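House rules for the Beddoe arm

Our written rules used to fill 17 pages. I know, because I wrote 16 of them, and the other one was a cover. We're down to four rules now, and people have started reading them.

1. Flatten the cloth before you start. A wrinkle is a hill if you're a small ball. Anything on the rack beside the cloth stays on the rack. 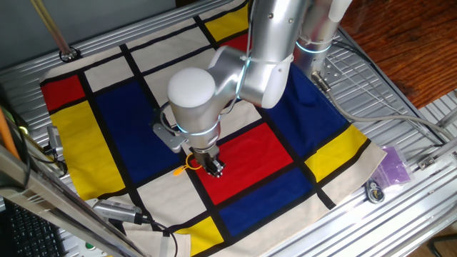
2. Fingers up before you leave. If you're going for coffee, the arm gets parked clear of the cloth first. Yes, even if you're only going for 60 seconds, a unit of time that in our building can include lunch.

3. Look through the wrist camera before you close the gripper. The side view flatters everybody. From the wrist you can tell how the ring sits around the ball, and which way the tab points.

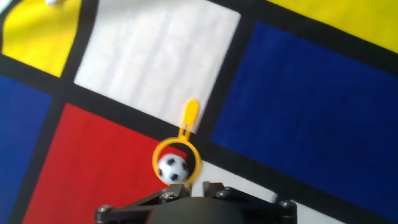 Misaki Ueda wrote back that rule three should come first, because people skim. Rhydian Probert would rather see it painted on the wall. Both fair, and the paint has been priced.

4. Write down the misses. A log of 300 tries with no failures is a work of fiction, and I've read it.

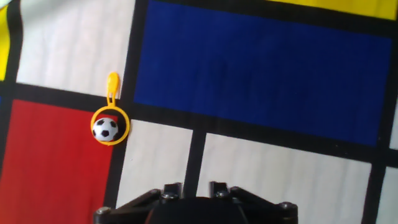
I wanted a fifth rule on tidy cables, but I'd have been the first one to break it, so it waits until June.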